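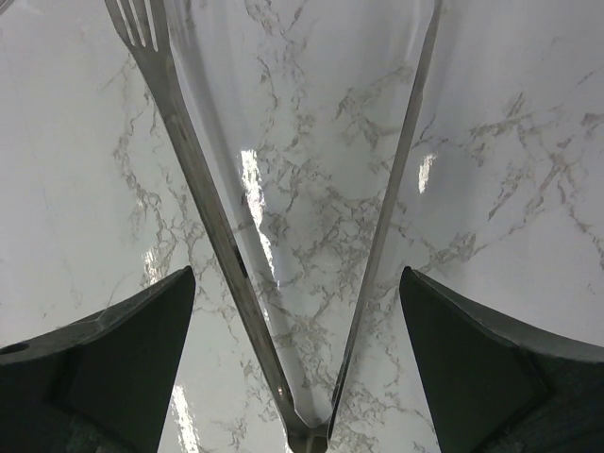 TRORNDALE, 2025-11-05 -- The Trelow diagnostic reader is a small plug-in unit for diesel cars and light vans. It goes into the port under the dashboard, connects to a phone, and shows what the engine and the exhaust cleaning system are doing. Cheap readers will give you a fault code and clear it. The Trelow is meant for owners who want to know about the particulate filter, the exhaust fluid and the sensors before a warning light comes on.

I bought one in October at full price and left it in my own car, a Guner diesel wagon that does mostly short trips in town and one long highway drive most weekends. By the time I sat down to write this the car had covered 1086 miles with the reader plugged in.

Setup

The unit is a plain black block with a release tab on one side. It sticks out farther than I would like. In the Guner the port is above the driver's left knee, and I knocked the reader getting in until I bought a short extension cable. Trelow sells a cable separately. It should be in the box at this price.

Pairing took two tries. The app asks for the make, the model year and the engine code, and it does not tell you where to find the engine code. In my car it is on the service sticker in the door frame. If you get it wrong, the app still connects and still shows numbers, but some of them will be wrong. I had the wrong engine selected for the first two days and was reading an exhaust fluid level that never moved.

Once the right engine was picked, the app ran through its own check and listed which readings the car would share. Mine gave up nearly all of them. The one gap was the second nitrogen oxide sensor, which shows as "not reported." Trelow's compatibility list does mention this for the Guner, in a footnote.

What it shows

The main screen has filter loading, time and distance since the last filter cleaning cycle, exhaust temperature, fluid level and battery voltage. You can swap these for others. I took off battery voltage and put coolant temperature in its place.

Filter loading was the reading I cared about. The wagon has had two filter warnings in the past three years, both after a cold month of school runs. With the reader in, I could see the loading figure climb through the week and then drop on the weekend drive. On one of those drives the app announced a cleaning cycle had started, and I stayed on the highway one more exit so it could finish. Exhaust temperature peaked at 713 degrees Celsius during that cycle. The app can be set to Fahrenheit, but the setting went back to Celsius twice after updates.

Before this I had no idea when a cycle was running. The Guner gives no sign apart from a slightly higher idle, and I had probably been switching the engine off halfway through for years.

Fault codes come up in ordinary English with the code number underneath. The explanations are short and mostly sensible. A few are so general that they are no use. "Check related wiring and components" does not help someone in a driveway.

Checking the numbers

I took the car to Ayuba Tsikata, who runs a two-bay independent shop on the south side of Trorndale and works on a lot of diesels. He put his own scan tool on the car and we compared the readings with the engine warm. Filter loading, exhaust temperature and coolant temperature matched closely. Fluid level was a little different, and he put that down to the two tools rounding in different ways.

He was less impressed by the "emissions health" score, a single grade the app gives after each drive. Mine was a B most days and an A after the highway. Tsikata pointed out that the reader has no way to sample exhaust gas. It can only repeat what the car's own sensors report, and put a grade on it. "If the software in the car is wrong, this will be wrong too," he said.

That matters if you are thinking of buying one because of the news about diesel recalls and owner complaints. The Trelow will not tell you whether your car meets the limits it was sold under. It also won't tell you whether a recall update has changed how the engine runs, although a log from before and after might be interesting to look at. For real emissions figures you need a test with proper equipment. The packaging is careful about this. The website is less careful, and the phrase "know what your diesel really emits" should come down.

Logs and privacy

Each drive is saved and can be exported as a spreadsheet file. The export is clean, with one row per second and headings that make sense. I gave Tsikata a week of logs and he was able to read them without any special software.

By default the app also sends drive data to Trelow. You can turn this off under Account, then Sharing, then Vehicle Data. Location is a separate switch on a different page. Both should be off until the owner turns them on. I wrote to the company to ask how long data is kept and got a reply the next day saying it is deleted when the account is closed. It did not say what happens to it before then.

Problems

The app dropped the connection several times in the first week. An update fixed most of that.

The reader draws power with the car off. It is supposed to sleep, and it did, but the wake-up each time I walked past with the phone in my pocket was annoying. If the car will be parked for a couple of weeks, unplug it.

The cleaning cycle alert is a single quiet beep. I missed it with the radio on and could find no way to make it louder.

Price

I paid over 200 dollars, before the cable. The Bawa plug-in costs a good deal less and reads the same basic codes, but it has no filter screen for the Guner and its logs stay in the app. For a gasoline car I would buy the Bawa. Trelow gives 30 days to return the reader, and the buyer pays the postage.

There is no subscription at present for anything described here. A paid tier with maintenance reminders is listed in the app as coming soon.

Verdict

Recommended for diesel owners who do a lot of short trips and have had filter trouble before. Check the compatibility list first, footnotes included, and ignore the letter grade. I have kept mine plugged in.

Efua Gyamfi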